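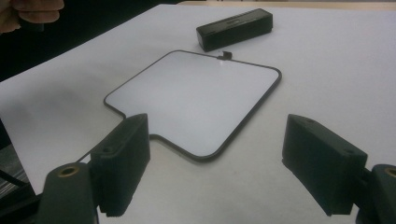
I have a soft spot for white tables, and I blame the winter I finally cleared mine. It was January, I'd just moved into the flat in Punanholm, and every flat surface I owned was buried under post, chargers and things I'd meant to mend (33 batteries, and I don't even own that many torches!).

So I made myself a rule: two or three things out at a time, plenty of bare table in between, and everything else in the cupboard. I thought it would feel like living in a dentist's. It's lovely! I notice shapes now – a rounded corner, a thin dark rim round a pale panel, a plain black block sitting by itself – and I know where my tea is.

The table is a Kemppainen, bought second-hand for 300 euros, and it shows every crumb. I wipe it down most evenings with a damp cloth and a drop of washing-up liquid. Friends swear by the fancy spray from Zurkara, but I tried it once and the whole flat smelt of pine for a week.

Small fiddly bits go in a shallow tray by the door, and I give myself 30 minutes on a rainy afternoon to sort it out. Last time I found my spare key in there, under the takeaway menus.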